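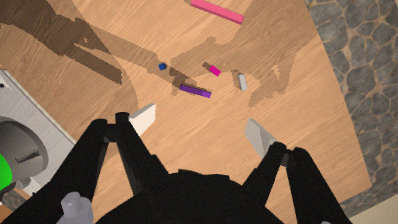

Pusari 桌面仿真场景包:图集与说明

Pusari 是 Clundstead 公司做的桌面操作仿真场景包,给训练和测试机械臂抓取程序的人使用。我是 Glenys Landeg,在 Clundstead 负责对外的文字。中文不是我的母语,这一页我写得比较慢,由同事 Mali Jarman 看过一遍。如果有的句子读起来不自然,请写信告诉我,我会修改。

本页按系列介绍场景包的内容。每个系列只写一两句话,技术参数放在下载包里的手册中,这里不重复。五月的版本一共有 2,000 个场景,其中 1,000 个是小物块类,其余是餐具、文具和混合类。所有场景都是计算机渲染的,可以重新摆放,也可以改变光线以后再渲染。

一、小物块系列

散放
物块随意散在木纹桌面上,互相不接触,或者只有很小的间隔。这是最基础的一组,我们建议新用户先从这里开始试。

长短混合
细长的条和很小的方块放在一起。夹爪张开的宽度要随物块改变,所以只会用一种宽度的程序在这一组里成绩不高。

颜色相近
粉色和洋红色、蓝色和紫色,成对出现。Sobia Afridi 设计了这一组,她原来是做印刷校色的,对颜色要求很严格。

灰色与浅色
物块颜色接近夹爪指垫的颜色。做颜色分割的用户常常来信问这一组,回答请看手册第四章。

靠边
物块离桌子边缘很近,夹爪如果推得太重,物块会掉到地面上。掉落也会记录在日志里,不需要另外设置。

排成一行
任务是把散开的物块排成一行,间距由用户给定。误差按毫米计算,结果写在表格文件里。

按颜色归类
同一颜色的物块放到同一个区域。区域的位置每次都不同,程序要自己读取任务说明。

二、光线与阴影系列

单侧光
光从一侧来,阴影比较长。有的阴影看起来像物体,第一次测试的时候我们自己的检测程序也多报了几个。

碎阴影
阴影的边缘不整齐,中间有亮的小块。Trefor Gronow 写了生成阴影的工具,可以调整边缘的粗细程度。参数名称是英文,手册里有中文对照。

机械臂自身的阴影
机械臂移动时,它的阴影也在桌面上移动。需要固定背景的算法在这一组里容易出错,请先读说明再比较成绩。

低亮度
和散放组用同样的物块、同样的位置,只是光线弱。两组可以一对一比较,文件编号也是对应的。

三、地面与周围环境系列

石纹地面
桌子外面是石头图案的地面,纹理比较复杂。视觉程序有时把注意力放在地面上,这一组可以检查这个问题。

单色地面
地面没有花纹,其他条件与石纹组一样。把两组的结果相减,就能看出地面纹理的影响。

桌旁有设备
桌子旁边有别的部件,会挡住一部分视野。碰撞检测默认打开,如果要关闭,请在设置文件中修改。

四、餐具与文具系列

杯与碟
杯子有把手和没有把手的都有。抓取点写在标注文件中,也可以让程序自己找。

笔与尺
细长而且轻,夹起来以后容易转动。Llinos Prydderch 负责摩擦参数,她用厨房秤和一块斜板量了办公室里所有的笔。

叠放的本子
任务是只拿最上面的一本。这一组比较难,我们自己的基准程序成绩也不好看,手册里照实写了。

五、视角系列

腕部视角
相机装在夹爪后面,往前看桌面,两根手指一直在视野里。这是用户下载最多的视角,小物块系列全部都有。

俯视
从正上方看,适合做位置标注。不包含深度噪声,需要噪声的用户可以用附带的小程序加上。

侧面视角
从桌子旁边看,手臂会挡住一些物块。建议和腕部视角一起使用,单独用的时候信息不够。

六、夹爪模型

两指夹爪
连杆式,手指张开和合上时指垫保持平行。指垫可以换成宽的或者窄的,模型文件分开保存,不会互相影响。

加长指垫
适合从窄的地方取物块。请注意指垫加长以后,接触点会改变,旧的标定数据不能直接使用。

用户怎么说

Harries 实验室用了将近 688 个场景来比较两种抓取策略。他们的意见是:场景切换很快,但是日志文件太大,硬盘很快就满了。我们接受这个意见,新版本可以选择只保存失败的记录。

也有用户说,木纹的方向总是一样,程序可能学会利用木纹来判断方向。这个意见很有用。现在木纹方向可以随机旋转,默认是关闭的,打开的方法写在手册附录里。

怎样得到

试用包有 6 个场景,免费下载,不需要注册。完整包按实验室收费,一个实验室里的人数没有限制。学校用户请用学校的邮箱来信,价格和公司用户不同。

安装需要有独立显卡的电脑。没有显卡也可以运行,不过渲染比较慢,只适合看一看场景。安装过程中如果出现字体错误,一般是路径里有中文字符,请把文件夹改成英文名称再试。

场景可以用在论文和课堂里,请写明出处是 Pusari 和版本号。不可以把场景文件单独再出售。如果您改了场景,愿意和别人分享,请把改动写在说明文件中,这样别人可以重复您的结果。

常用的几个词

为了避免误会,我把本页的用词写在这里。“场景”是指一张桌面和它上面的全部物体,不包括视角,所以一个场景可以从几个视角渲染。“任务”是指程序要完成的事,例如排成一行。“一次运行”从夹爪开始移动算起,到程序报告结束为止,超过规定时间也算结束。

给老用户的提醒

旧版本的物块尺寸文件和新版本不兼容。请先备份自己的标注,然后运行转换程序,转换以后检查一下长条类的物块,它们的中心点定义改过了。小方块没有变化。

来信请寄给 Clundstead 的支持信箱,并且附上日志的最后一部分。Trefor 上午回复安装的问题,Sobia 下午回复颜色和材质的问题。关于中文说明的问题由我来回复,可能会晚一天。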